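Keeping Food Cold and Dry in a Camp Trailer

Most trailer fridges are small and slow, so the work starts at home. Turn yours on the night before you leave and load it with food that is already cold. Freeze two or three water bottles and stand them on the bottom shelf for the drive.

Pack the fridge in the order you'll eat. Last night's dinner goes in first, at the back, and lunch things go by the door. Leave a finger of space along the rear wall so air can move. If you keep a thermometer in there, you want it under 40 degrees. We check ours at 5 p.m., when the trailer has been in the sun longest.
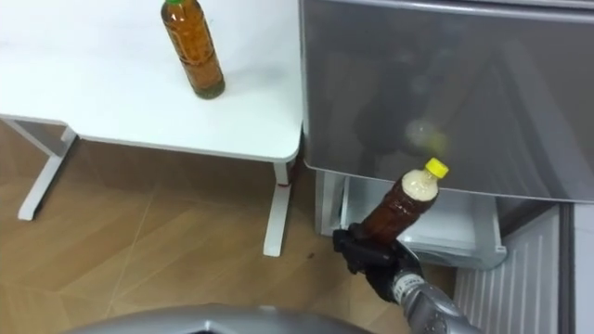

Dry goods do better in square tubs than in their boxes. Cardboard takes up damp after a day of rain and goes soft. Write the cooking directions on masking tape and stick it to the lid. Flour, rice and pancake mix all keep this way for a season.

For the drive itself, roll up a dish towel and wedge it in front of anything that could slide. A spring curtain rod across each shelf works too. Our neighbor at the Sellwood campground, Yu-na Min, uses 2 rods per shelf and has never lost a jar of pickles.

Cracked eggs are the usual complaint. Break them into a screw-top jar before you go and use them within two days.

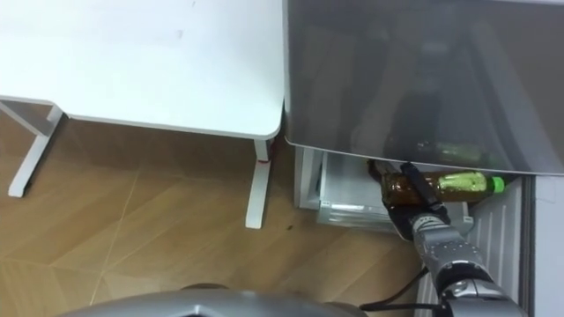 When you get home, empty everything the same day. Wipe the shelves with a spoonful of baking soda in a quart of warm water, dry them, and prop the door open with a rolled washcloth. An open box of baking soda can stay inside until the next trip. Check the door seal for crumbs while you're at it.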